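# Care labels should state a test, not a temperature 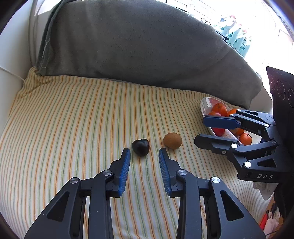 *Striped fabric with a black heart-shaped object resting on it.*

The number on a care label is widely read as an instruction. In law and in practice it is a ceiling: the most severe treatment the maker believes the item will survive. A label marked 40 does not say that 40 degrees is needed, or that it gives the best result. It says that the maker will not defend the item above that figure. I think this is the wrong thing to print, and that the space would be better used for a statement of what was tested and how the item changed.

Take shrinkage. Woven cotton commonly loses some length in its first few washes, then settles. The loss is usually greater along the warp than across it, and the label records neither value. A buyer choosing curtain fabric has to guess an allowance, and the usual guess is too small. Maritza Sotelo, who cut soft furnishings for Guzmán until March, kept her own table of results pinned above the bench. It listed the cloth, the wash temperature, the drying method and the length lost over a metre. None of that came from a supplier. She had washed every sample herself.

Colour loss is handled no better. Striped cloth is the hard case, as two or more dyes sit side by side and need not fade at the same rate. A plain sheet that loses a little colour still looks like a plain sheet. A stripe that loses one of its colours looks worn out while the cloth is sound. Claseo sells a striped cotton at 65 per cent of the price of the Trodine equivalent, and both carry the same four symbols. On the label they are the same product. After 3 months in a south-facing room mine were plainly different.

The usual objection is cost. Socorro Cuadros, who buys for Droner, put it to me that a small mill producing around 700 metres of a pattern cannot pay for a full set of tests on each colourway. I accept the point for light fastness, where the equipment is expensive and the exposure is long. I do not accept it for shrinkage. That test needs a marked square of cloth, a domestic machine and a ruler. The mill has all of these, and in most cases has already done the work in order to set its ceiling. The result exists and is thrown away at the printing stage.

A second objection is that buyers would not read it. Many would not. Many do not read the present symbols either, and the tumble-drying marks are routinely confused with one another. A line such as "length loss 4 per cent after five washes at 40" needs no key. It can be checked at home by anyone with a tape measure, and a false figure can be taken back to the shop.

The symbols could stay where they are. I would add the one line beneath them, warp first, weft second, with the number of washes given in full.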